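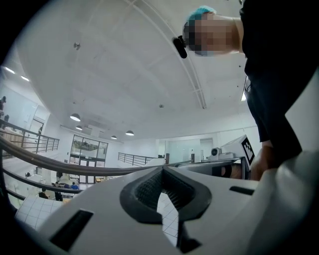

Figure 4.1 A hand-held gripper, close up, at a railing above the lower floor.

Chapter 4
Can It Do the Washing Yet?

My sister rings me every February, when the school uniforms come out and the ironing pile gets silly, and asks whether she can buy a robot that folds. Every year I say no, and every year she sounds a bit more let down by me personally. I teach this stuff! You'd think I could at least get her a discount.

So this chapter is my long answer to her. We'll look at chores, the boring ones you do at home and the boring ones people get paid to do in shops and sheds, and ask how much of the work a machine can really take on. You'll need the ideas about grip and friction from Chapter 3, and you can leave the maths on path planning until later (I'd have a snack first).

Start with a T-shirt. Drop it on the bed and pick it up again, and pay attention to what your fingers do. Mine go looking for an edge, pinch it, slide along to a corner, then lose the corner and start over. I don't plan any of that. A mug has a handle in the same spot every time you meet it, but a T-shirt has a new shape each time it lands, and half of it is hidden under the other half.

When I worked at Vaketti in Gristivstead we had an arm called Dinu that was meant to fold tea towels for a café supplier. Give Dinu a flat towel, square to the bench, and it was lovely to watch. Give it a towel out of the basket and it would pat the thing like a nervous aunt with somebody else's cat. Hạnh Đỗ ran the tests and kept a tally on the wall. We got through 1241 towels. The flat ones were nearly all fine, and the scrunched ones took almost 15 times as long as she took by hand, which she enjoyed pointing out.

What changed my mind about where to put the effort was watching people do chores with the gripper in their own hands. You hold the tool, you do the job with it, and the movement gets recorded so a machine can learn from it later. The patterned cubes you'll see on the tools in Figure 4.2 are markers, the sort a camera can use to work out where a tool is and which way it's tilted. Look at the dark grey cloth too, bunched up between two sets of grey plastic fingers, partly draping towards the grid on the table. Now try to say where its corners are. I can't, and I've had the picture on my desk for weeks.

Try it yourself before you read on. Grab two pairs of kitchen tongs and a hand towel, and fold the towel into quarters without touching it with your fingers. Write down every time you drop it or have to let go and grab again. Keep the list, we'll use it in Section 4.3.

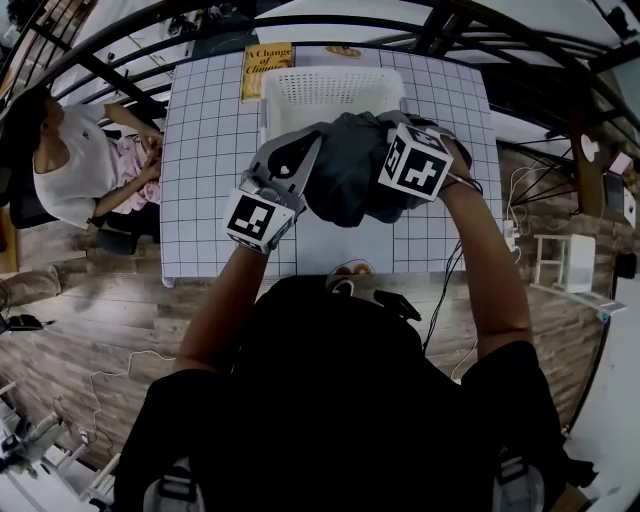 4.1 What counts as finished?

Before we can say a machine does a chore, we have to agree on when the chore is done. My sister thinks a towel is folded if the cupboard door shuts. My mum wants the edges lined up and the tag tucked in. The Drollus, a shirt folder I tried at a trade fair, had its own view of the matter, and left the sleeves out on both sides like it was waiting for a hug.

Write your own rule for a folded towel now, in one sentence, and swap it with the person beside you.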